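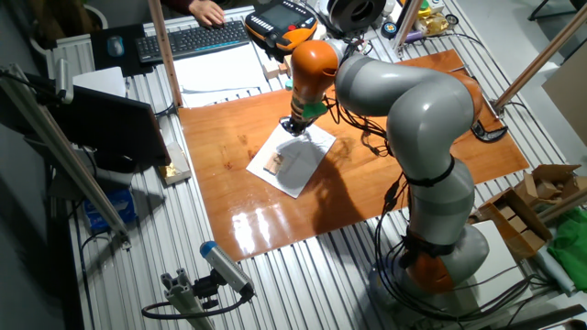 Small block on white paper, one Saturday.

I have a barometer now and I'm going to be insufferable about it.

It came from a junk shop in Bridham, hanging behind a rack of coats, with a dial the size of a saucer and the usual words in curly lettering: Stormy, Rain, Change, Fair, Very Dry. I paid 30 dollars and carried it home on my lap on the bus like a birthday cake. The maker's name is Vinska, which I'd never heard of and still can't find anything on. If you know, please write to me!

The first thing I learned is that you have to set it for your height above sea level. Our street is at 232 feet, so the needle sat lower than it should have and kept telling me it was about to pour, on a perfectly blue morning. There's a tiny screw in the back. You look up the sea level pressure from the nearest weather station (mine is the airfield at Gostesgate), turn the screw a hair, tap the glass, and wait. I overshot it twice. Then it settled right on 1013 and I did a little dance in the hallway in my socks.

The second thing I learned is that the words on the dial are mostly nonsense. What you want is the direction. A needle sitting on Rain and climbing can mean a lovely afternoon, and one sitting on Fair and dropping fast means bring in the washing. So every morning I move the brass pointer to line up with the needle, and when I get home I look at how far they've drifted apart. It takes five seconds and I look forward to it all day. 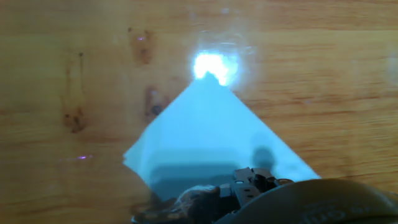
I've been writing the readings in a notebook too, pressure on the left and whatever the sky is doing on the right. September was wonderful for it. We had a week of high pressure when the line hardly moved, with fog every breakfast time and sun by eleven, and then one evening it fell so quickly that I could see the change between starting the rice and eating it. The wind got up just after ten and took the lid off next door's compost bin.

My friend Hiu-tung Pan, who sails, laughed at how pleased I was and then lent me her copy of a cloud guide, so now I'm learning those as well. I can pick out mackerel sky and mares' tails. I still can't tell altostratus from a plain gray day, and I've been staring up a lot, mostly at crosswalks.

Bravo (the dog, for new readers) doesn't care about any of it except that the walk now starts with me tapping the wall. He has begun to bark at the tap. Next job is finding a hook strong enough to hang it by the front door, out of the sun, and copying out the October pages.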